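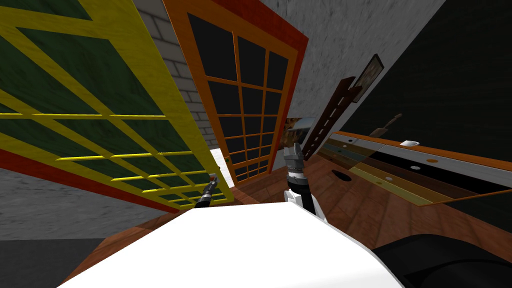
Yellow window panel and the orange-framed door, rendered.

Nosteck review: a podcast app for people with too many podcasts

By Pascal Kettler
February
4 min read
Last updated: Monday, 7.40am

Quick one this week, I'm on a train and the battery is going.

I've been on Nosteck for most of the winter. Moved over from Stostovine, which I'd used for years and mostly liked. Then came the redesign, and the queue went two taps deep. Two taps, every time, with gloves on. Enough.

Importing first. Nosteck takes an OPML file, same as everyone. Mine went in fine – folders kept, artwork mostly kept. Played status is another matter. I had 3,598 episodes in the old library and Nosteck marked 2,182 of them as played. The rest came in as new, including shows that ended years ago. There's a "mark all older than" option buried in Settings > Library > Tidy. Find it before you do anything else. I didn't.

The queue is the reason to switch. One list, always at the bottom of the screen, drag things about, done. Swipe right on any episode and it goes next, swipe left and it goes last. You can lock an episode in place too, so the morning news doesn't get shoved down by auto-add. Small thing, use it daily.

Playback. Speed goes up in tiny steps, and it's saved per show. Silence trimming is good on talky stuff, a bit brutal on drama – it ate the pauses in a ghost story and the whole thing sounded like a shopping list. Turn it off per show, same menu. Sleep timer fades out properly insted of just stopping.

Search is poor. Type a guest's name and you get show titles with half the letters in. Stostovine is miles better here and I still keep it installed for that.

Downloads over wifi were quick at home, patchy at work. Twice it said "waiting" all day until I force quit. The Grellport update seems to have helped, or our office wifi got better, can't tell.

Watch app: exists. Pause, skip, volume. Syncing episodes to the watch is slow enough that I do it overnight and even then it misses the odd one.

Price. Free with a banner in the library, or £4 a month without it. Paying also gets you chapter editing and the web player. The web player is decent, plain, remembers where you were. Chapter editing I've used once.

Fröhlich is the other one people will ask about. Prettier, better search, but no per-show speed and the queue clears itself if you log out. Dealbreaker for me, might not be for you.

So, Nosteck if you live in the queue. Stostovine if you mostly go looking for new things. Try the free version for a fortnight, the banner is't that bad.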